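Home Posts Sheds and Such About Search

Posted in March, mid-afternoon, by the usual author

I have been to an open day at a robotics firm. I went because there was a poster in the library, because it was raining, and because the poster mentioned refreshments. The firm is called Drirnora and it lives on the Skokow estate, past the tyre place, in a unit I had always assumed sold conservatories.

I was given a lanyard and a pen. The lanyard said VISITOR 116, which made me feel popular until I realised they had started numbering at 100.

The first half hour was a talk. A young man with very clean trainers explained that the hard part of automation is small parts. Cars are easy, apparently. A car door is always where you left it. A bolt is not, as anybody who has dropped one behind a boiler will know, and I warmed to him from that point on. He told us the firm wants an arm that can pick up any bit of hardware, whichever way round it has landed, and put it away tidily. I have wanted the same thing from members of my own household for years.

Most of the practising is done on a computer, in a made-up room with a made-up table, where nothing can be bent and nobody has to sweep up. They had it on a big screen at the end of the unit, with a row of stacking chairs in front of it like a very small cinema.

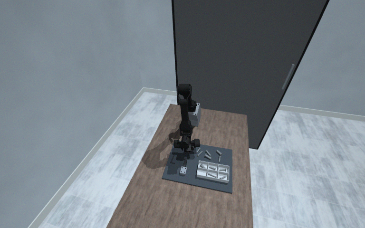

The made-up room: arm, mat, six-hole tray, and bolts all over the place.

I'll admit I had hoped for more in the way of scenery. If I were building a room out of nothing I would put in a window, possibly a sea view. They have gone for grey walls, a tiled floor and one enormous dark cupboard. Somebody has bothered with skirting boards, though, and has got them to meet in the corner, and that is more than can be said for the people who did my back bedroom.

We were allowed to ask questions. A woman in the second row wanted to know how many goes it gets, and the answer was 500 in a batch, each with the parts strewn about differently, and then they look at the score and change something and run the lot again. The batch they had finished that morning came out at 348. He said this with some pride. I did the sum on the back of my hand with the free pen and thought it was a bit like my driving: fine most of the time, and best not discussed in detail.

A man near me asked whether it would take people's jobs. The young man said it would take the boring bits, and the man said the boring bits were the bits he liked. There was a silence. I'm with him, really. I spent one summer in my teens packing hinges at a place called Tanasarn, putting 200 to a box, and I have seldom been so content. You could think about anything you liked. I planned an entire novel, which was terrible, but the hinges were fine.
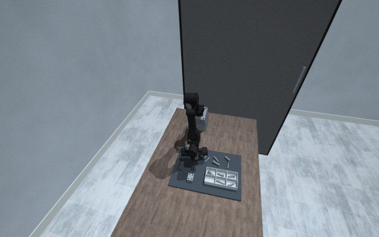 My own shed is the reason I stayed for the second showing. There are jam jars in it that have not been opened since we moved in, and a biscuit tin labelled GOOD SCREWS that contains a door stop and some bad screws. Every spring I announce that I am going to sort it out, and every spring I buy another jar. So I watched that white tray with more than polite interest. One peg lying in each of five compartments, the lower left one still going spare, and the gripper hanging down beside the loose ones as if deciding which it could be bothered with. I know that posture. I have stood over the biscuit tin in exactly that posture until it was time for tea.

I asked whether they might do one for sheds. He laughed, then saw I meant it, and wrote something down on a clipboard. I expect it said "shed".

Afterwards we were shown the packing area, where they keep a real arm called Lovutard. It was switched off for its service, so we filed past it respectfully, the way you do with a famous person's desk. One child asked if it was dead.

The refreshments were behind a folding screen. Tea from an urn, decent, and a tray of flapjacks cut far too small – I had three, to make up one proper one. There was a comments book as well. The person before me had written "very informative, parking poor", and I put "ditto", although I had come on the bus.

They are doing it again in the autumn. I shall probably go, if only to find out how the score is getting on. In the meantime I have taken the biscuit tin out of the shed and put it on the kitchen table, where it has been for four days, and we are eating round it.

Older posts Newer posts Back to top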